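Suture bot, month four: cables, creep and a very patient practice pad

So I have spent most of January hunched over the bench at Pundgate, our shared workshop, trying to get two surgical-style arms to pass a needle to each other. My partner thinks I'm at the gym. (Hi, love! I'll explain.)

The big job this month was the wrist. It's cable driven, and the cables kept stretching, so the jaws would drift open by a hair every few minutes and I'd blame my code. Gilles Besson watched me rewrite the same function twice and then asked if I'd tried pre-loading the cables overnight. I had not. I hung a weight off each one, went home, came back, re-zeroed everything, and the drift is way down. Nearly 4000 open-close cycles on the bench before I had to touch the tension again!

Then it was back to the pad. I drew up a new approach for coming down over the cut with the jaws open, slow enough that I can hit the stop button if the wrist starts wandering toward the needle tip. 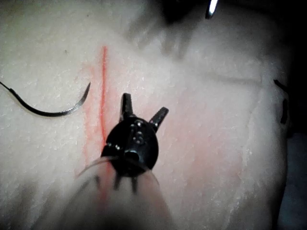
Picking up the needle

A curved needle is a pain to grab. Pinch it too close to the tip and you've got nothing to push with, too close to the thread end and it rolls in the jaws. I'm aiming a bit past the middle of the curve now, and I slowed the close to 233 milliseconds, which sounds like nothing but feels so much calmer to watch.

Thread is still my enemy. It loops over whatever it likes, and my planner has no idea it exists. Mared Hughes wants me to try a shorter length, so that's next, along with stiffer springs for the left arm if the Skirnitz order ever shows up.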